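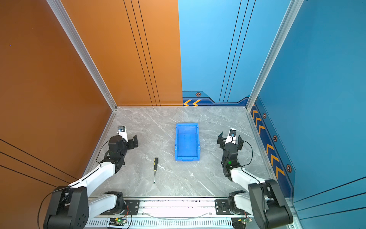 Lumisa Opens Preorders for Its Lantern Fox Spring Goods

Okay, clear some space on the shelf, because Lumisa put its whole spring merchandise line for Lantern Fox up for preorder on Thursday, and I've already done some damage to my bank account. I had the page open at lunch, meaning to take a quick look for this column, and forty minutes later I still hadn't touched my sandwich.

If you haven't been keeping up, Lantern Fox is the Castden studio's series about a shrine fox who takes a job delivering lamp oil to a town that keeps moving a little farther up the mountain every night. The comic ended a while back, the anime wrapped its second season in January, and the goods up to now have been pretty thin. We got a clear file, a couple of rubber straps and that one mug with the handle on the wrong side (I own two). So a full line with clothes and prints and actual bags is a big deal for those of us who have been whining about it on the boards.

What's in it

There are 29 items all together, and I won't list every one, but I'll go through what I think people will fight over.

The T-shirts come in four designs. My favorite has Suzu, the fox, curled up asleep inside a paper lantern, printed small on the chest, with the full procession of mountain lanterns running across the back. It comes in navy and in a warm cream color. The cream one looks fantastic in the store photos, but I eat a lot of noodles, so navy for me. Sizes go all the way up this time – thank you, Lumisa! The last shirt they did stopped at large and ran small on top of that.

Then there's the tote bag, done in heavy canvas with the town map from episode six on one side. The map is the version where the bridge is missing, so whoever picked the art has watched the show closely. It has an inside pocket and a snap. I carry comics home from the library every week and my current tote is held together with safety pins, so that went straight into my cart.

The art prints are where it gets serious. There are three of them, and the biggest is a repaint of the season one key visual with the autumn leaves swapped out for plum blossoms. That print is limited to 1,000 copies, and each one gets a number stamped in the corner. The other two are open edition and cheaper, and I kind of like the little one of the oil shop at closing time best of all. It's just a counter, a cat and a lamp being turned down. I'd hang it in my kitchen.

There's also a set of enamel pins sold in blind boxes, with six regular designs and one secret. I have feelings about blind boxes. I will be buying three of them and complaining the entire time.

The plush

Yes, there's a plush, and yes, it's a proper one. It's 30 centimeters tall with the tail not counted, and the tail is most of the fox, so plan your bookshelf accordingly. The scarf comes off. The little oil can is attached to the paw with a hidden magnet, which I think is adorable and which my niece will lose inside of a day if I let her near it.

It's the priciest thing in the line after the numbered print, and it's also the only item with a limit of one per order. Going by how fast the rice ball plush from their other series disappeared, I wouldn't wait on this.

Who made the prints

One nice surprise is that the plum blossom print was done by Joris Michiels, the Belgian illustrator who painted most of the background boards for season two. Fans have been asking for something with his name on it ever since the snow episode. Lumisa says he worked from his original sketches for the opening, and that a few of those will be reproduced on a card tucked in with each print. The printing itself is being handled by De Smet, a small shop that did the hardcover art book last year. I have that book and the blacks in it are gorgeous, very deep, no shine. If the prints look anything like it, I'll be happy.

How to order

Preorders are open on the Lumisa web store now and stay open until the end of the month, except for the numbered print and the plush, which go until they're gone. Orders ship together, so if you put a pin box in with a plush you'll be waiting on the plush. A person on the boards suggested splitting the order in two, but then you pay shipping twice, and for me it came out to more than the pins cost.

Shipping is free in the US on orders over $120. I was at $104 when I saw that, so now I also own a Lantern Fox umbrella. It has ears – little cloth ones on top. I'm not sorry.

If you're outside the US, the store ships to most places, but check the list at the bottom of the cart page before you get attached to anything. The umbrella and the lamp oil scented candle have their own rules, and the candle in particular doesn't go overseas at all.

Seeing it in person

For those of you who like to poke at a shirt before paying for it, Evstead Books & Hobby will have samples of the T-shirts, the tote and the plush out on the front table starting this weekend. They open at 10 a.m. and it's first come, first served at the counter if you want to preorder through them. You can skip the shipping fee that way and pick it all up at the store. They don't have the prints, but they told me on the phone that they've asked for one to hang behind the register.

I'm planning to stop by on the early side, mostly to find out how soft that plush is. If you see somebody in a fox-ear beanie squeezing the merchandise, come say hi.

One more small thing. A few readers wrote in asking whether the second season soundtrack is part of this. It isn't. The only music item in the spring line is a music box that plays the ending theme, and it plays the short version. The soundtrack is still listed on the studio's site as "coming," with no date, same as it was in the winter. I'll post as soon as that changes.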